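Notes for Session 5: Collecting Pick Demos with the Hand Gripper
Robot Learning Project, August 2026. Kanchan Saxena
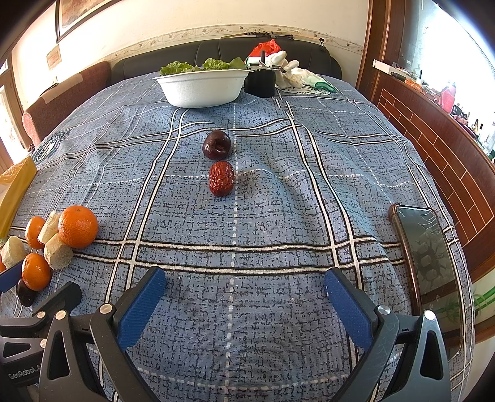 Carrying on from last time. We had the arm side more or less sorted (joint limits, home pose, the stop button) and ran out of time before data. So today is all data. The arm stays off. Read the whole thing before you pick up a gripper, last time people skipped to the end and we lost half the session.

Recap, quick

Policy = camera view in, gripper motion out. It learns from your demos and from nothing else. If every demo starts from the same spot, it learns that spot. If you always grab the fruit from the left, guess what.

Camera rides on the gripper. It sees what the jaws see, not what you see standing up. Keep checking this, it's the most common mistake in the write-ups.

Task for the Cindel set

Pick one piece of fruit, lift, carry, put down in the bowl. One piece per demo. Close on the fruit, not on the cloth under it.

Objects to think about:
Orange. Easy to see, rolls. Come straight down over the middle, don't push it sideways.
Plum. Shiny, so the highlights move when you move. The policy will see that too.
Dried date. Small, wrinkled, lies flat. Line the jaws up across the short side. Expect to redo these.
Lettuce in the bowl: leave it where it is. Not a target this week.

Patterned cloth is fine. Patterned is good even, we want the policy to cope with lines and plaid and so on. Folds too. Don't iron anything. Clutter stays on the table, phones and bags and gloves included, but don't shift it in the middle of a demo. Move it between demos if you want variety.

How to hold it

Both hands if you're doing the two gripper version. Elbows loose. Start with jaws open and the target in view, hold still for a beat, then go. Slow approach, slower than feels natural. Close until the pads grip, then stop squeezing. Lift straight up first and THEN sideways.

When you let go, open all the way. Half open endings confuse the labeler and I have to fix them by hand.

Second gripper: if you aren't using it in this demo, park it. Drifting through the view near the fruit counts as part of the demo whether you meant it or not.

What counts as a bad demo

Target leaves the view before the grasp.
You touch the fruit with your fingers.
Dropped and picked up again. Keep it but tag it "retry", don't delete. We want these for October.
Camera bumped.
You talked to somebody and waved the thing around. Delete.

Numbers

Goal for the class is 800 demos, and we need 500 clean ones before training is worth starting. Each pair does 27 today. Switch who holds the gripper partway, two people's habits are better than one.

Saving

Upload to the Hillorix folder under your pair name. Not the Sullatus folder, that's the old arm recordings and the file format is diferent. Check that the clip plays before you wipe it from the device. Write the object and the start position in the log, one line each, short.

Sample log line: plum, center, behind date, ok

Ones I couldn't use last time said things like "fruit 2". Which fruit? where?

Reading and homework

Shukla handout, the section on grasp angles. Skip the math in the back for now, we'll do it together.

1. Take three of your own demos and write down the moment the jaws start closing. Is it the same distance from the fruit each time? Should it be?
2. Two fruits lined up one behind the other, and you want the far one. Sketch an approach that doesn't knock the near one.
3. Why might a policy trained only on oranges fail on the date? Give a reason to do with the camera and a different reason to do with the jaws.

Half a page total is plenty. Sketches by hand ok.

Next time: trimming clips, first look at the training script, and probly an argument over how many retries to leave in. Bring your logs.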